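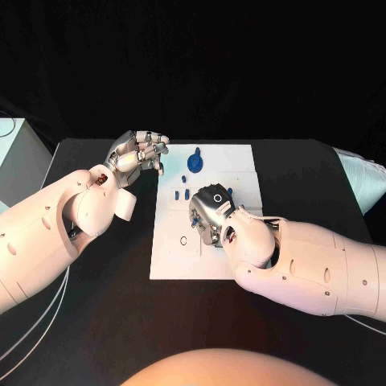

Two robot hands and a white board on a dark table.

Findden — a little word list for allotment people

Hello! I'm Omolara Onyeka and this is my list of gardening words, the ones people really say over the fence, with plain meanings next to them. I started it in July after Myrtle Haddad told me to "heel in" my leeks and I stood there nodding like I knew what she meant (I didn't).

What's inside

words.csv is the main file, with around 3000 entries. The columns are word, meaning, where I heard it, and notes. The notes are a bit of a jumble, sorry, some are recipes.
sayings.txt has the longer bits that wouldn't fit in a column. Mostly weather and slugs.
old/ is my first go, typed up from a notebook. Leave it alone unless you like spelling mistakes.

Where the words came from

I asked growers on 21 allotment sites and wrote down what they said. Jerome Salazar did the onion and garlic words, all of them, and he is very firm about "scape". Milagros Agudelo checked the Spanish names and found 16 I'd got muddled.

Things to know

Spellings are a guess where I'd only ever heard a word out loud. "Jatow" is in there twice with different meanings — both are right as far as I can tell, so please don't merge them! Fruit trees are thin, and there's almost nothing on mushrooms yet.

Using it

Take it, print it, pin it up in your shed. If you put it on a website I'd love a link back. New words are very welcome, just add a row at the bottom and say where you heard it.

Still to do: sort out the 18 rows marked "ask Mavis".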